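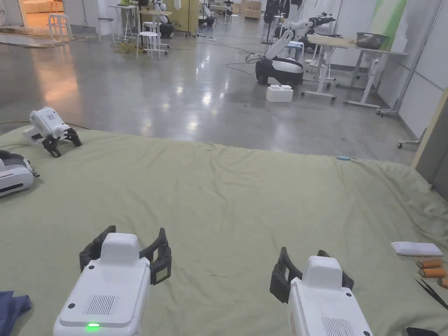
Why can't the mayor just fire anybody she wants? A reader in Semton asked us this after the town's police chief was in the news. It is a good question, and the answer is a little long.

In many towns the mayor chooses the police chief, but she does not choose alone. She gives a name to the town council, and the council votes. If the council says no, the mayor must look for another person. This vote is called confirming.

Firing is a different matter. In Semton, the mayor may remove the chief, but first she must write down her reasons. Then the chief has a right to answer them at a meeting, and the people may come and listen. 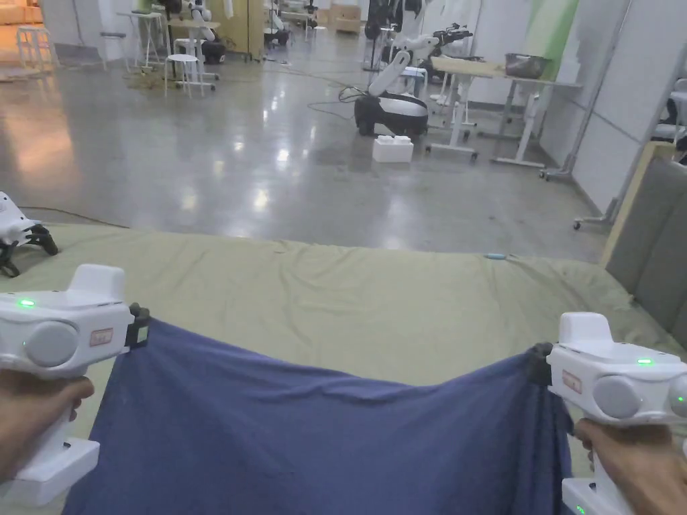
But that is so slow, wrote one reader from Craddock, and what if the chief is really bad at the job? Yes, it can be slow. For this case the rules have a thing called leave. The chief stays home and another officer does the work until the meeting is finished.

Craddock does it another way. It is a small place, with 3890 people, and it has no mayor's vote at all. The council hires a town manager, and the manager hires the chief. If people are angry with the chief, they must speak to the manager or to the council. 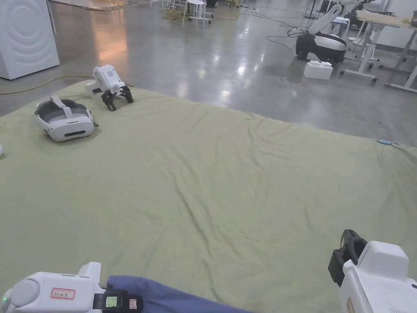

Who watches the mayor?

The voters do, every 4 years. Between elections, the council can ask her questions in public. In some towns people can also collect names on paper and ask for an early vote, which is called a recall. The last time Semton tried this, the paper was 79 names short, so there was no vote.

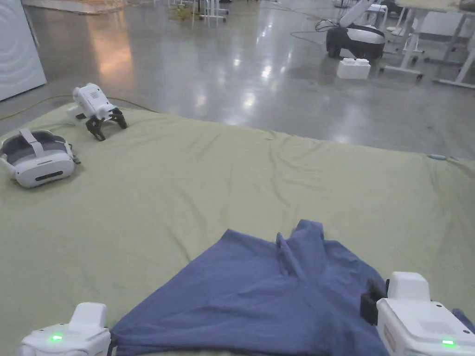 Can children come to the meeting too, asked another reader. Yes, in both towns. In Semton you may even speak for 2 minutes, if you write your name on the list by the door before the meeting starts.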